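From: Karabo Swanepoel
To: tulevia-collect
Date: Jan 26, 2024
Subject: Re: [tulevia-collect] fruit-to-tray, how messy is too messy?

On the fruit-to-tray batch, I-seul Nam wrote:
> I went through the first 403 episodes and I have doubts. The fruit is
> never in the same spot twice, people pause halfway, and in 26 of them
> the operator changes their mind about which piece to grab. Should we
> drop those? Also, can we please agree on one tablecloth.

No to the tablecloth. I know it offends you. We had one tablecloth in May, and one table, and one lamp, and we trained a policy that was a genius on that table and a houseplant everywhere else. Sang-wook still has the plots if anyone wants to be sad.

What I want from the home sets is patterned cloth, sun coming in sideways, small round things that roll, and a tray somebody found in a cupboard. If the wrist view looks like a catalog, go to a different house.

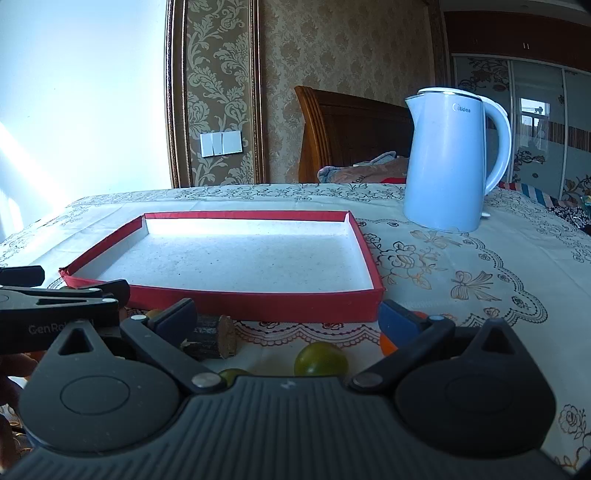 Now the 26. Keep the ones where the operator hesitates and then finishes. Drop the ones where they start for one piece, back off, and go for another, unless the fingers had already closed. I've been burned by those. The model learns to dither, and it dithers with great confidence.

Pauses: trim anything over 7 seconds at the start or end, leave the middle alone. Florante has a script for it. It works if you run it from the right folder and fails silently if you don't, so check your output count before you upload.

Two more things while I'm being unpopular:

- Start with the fingers open. Half of batch two starts mid-squeeze and I can't tell what the zero width is.
- Move the objects between episodes. Nudging one piece an inch and calling it a new layout fools the spreadsheet and nothing else.

We're at 3041 episodes overall, counting yours before the cull. Kyung-tae wants the next upload labeled by home as well as by operator, so please fill in that column even if you have to ask him what your home is called. Mine is apparently "kitchen_bad_light".

Karabo

> Also who do I ask about replacement finger pads?

Florante. Bring the old ones.

Contact the list owner | © Tulevia collection list | Back to top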